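Datasets > Household > Sturcombe Kitchen Notes > README

Last updated: February

Sturcombe Kitchen Notes: sinks, racks and the washing up

Welcome, and thank you for stopping by! This is a collection of written notes on how people clear up after a meal, gathered by the Taslow group from home kitchens.

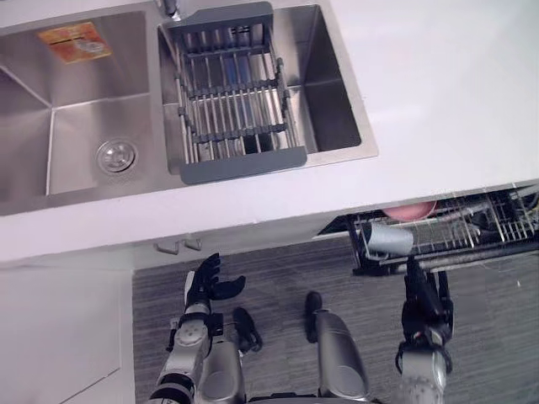 Tsegaye wrote to us that a drying rack across the sink beats one on the counter every time, as the drips go straight down and you get your counter back for chopping. We agree for a double sink, and a good many of our note keepers do too, although a few of them would rather have both basins free on a roasting-pan night.

What you get

There are 1507 notes in the main file, one to a line, and another 661 in the extras file that are shorter and a bit rougher around the edges (we couldn't bear to throw them out). Each note covers one round of clearing up – what was washed by hand, what went into the dishwasher, and where things were left to dry. Of the notes in the main file, 1486 have a sink type filled in. The rest are blank, and we would rather leave them that way than guess.

Columns

sink: single, double or other
rack: over the sink, on the counter, or none
by_hand: items washed in the basin, in the writer's own words
machine: items put in the dishwasher, same idea
note: the free text, which is where all the good stuff lives

Words we settled on

Cups and mugs are both "cup". A bowl is a bowl whatever it is made of. If a dishwasher rack was pulled out and only partly loaded, please call it "part load", even when there are just a couple of pieces in it.

The Catiria notes came in as 5 separate files, and we have merged them. Their spelling is their own, and we have grown rather fond of it.

If you find a slip, send us the line number and we will fix it in the next round.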